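4.2 Who stays for the second half

I should say up front that I came to this part of the study as a fan. I'd been going to the Stutthorpe street theater weekend for years before Ebbe Sjögren talked me into counting people at it, and I still get a bit giddy when a brass band comes round a corner! So take my enthusiasm with some salt.

We handed out 1,000 cards over the July weekend and got 858 back, a return I'd never have dared put in the grant application. Each card asked where people had first stopped to watch, whether they'd moved on with the performers, and if they'd paid for anything indoors afterward.

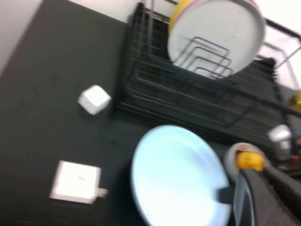

The moving shows did far better than I'd guessed. People who met a show by accident (on the way to the bus, say, or out with the dog) were just as likely to follow it to the next square as people who had come with a program in hand. Sânziana Lazăr, who coded the written comments with me, kept finding the same word in them, "swept." One man wrote that he'd been swept as far as the Presteck bridge with his shopping still on his arm.

Figure 7. Share of card holders who followed a show past its first stop, by how they first came across it. Cards with no answer to the first question are left out.

The indoor shows are a different story, and a messier one. Standell Hall has 50 seats, so a sold-out night there tells us very little about how many people wanted in. I tried matching the cards to the door list and gave up after two evenings, as half the names were nicknames.

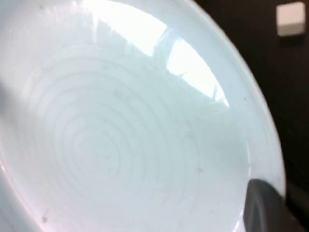

What I can say is that the people who did go indoors had mostly seen the same company outside first. Ebbe reads this as a straight line from street to box office. I'm less sure! Some of them had booked weeks ahead and only caught the outdoor piece while waiting for the doors to open, and our card had no box for that. We've added one to the version we're using with the Mousavi company, whose walking show is the subject of Section 5.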